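Lurnstead

Lurnstead is a market town on the east bank of the Fevau, a slow river that drains the Bratu hills. It has a population of 4000 and is the seat of Istmont county. 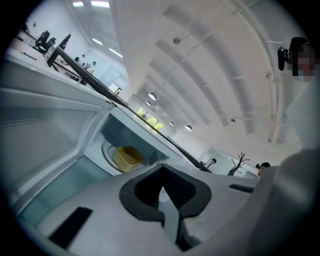

The town is known in the region for its steamed barley pudding, sold under the name Lurnstead loaf. The recipe first appears in a household book of 1795, where the batter is tied in cloth and boiled over a wood fire for most of a day. Later cooks moved to lidded tins, and most homes now make a small version in a microwave oven. A plastic container set on the glass turntable, like the yellow one shown, holds enough for a single person. Bakers in the town still steam theirs, and the county fair accepts only steamed loaves in its pudding class.

History

The first settlement was a ferry landing. A wooden bridge replaced the ferry in the 18th century and was lost to a flood within a generation. The present stone bridge has five arches and carries the road to Istmont, 30 miles to the south.

Barley was the main crop until the railroad arrived, after which many farms turned to dairy. The old grain exchange on Bridge Street — now the public library — keeps its original clock and weighing floor.

Geography

Lurnstead lies 270 feet above sea level. The low fields north of the town flood in most years, usually in November, and are used as summer pasture. Higher ground to the east is planted with larch.

Culture

The pudding fair is held on the green beside the river. Local historian Craig Paterson collected older versions of the recipe in his booklet "Barley and Cloth," which also covers the ferry families and their account books. A revised edition was issued on 9 October 2020.

See also

Fevau (river)
Bratu hills
Istmont county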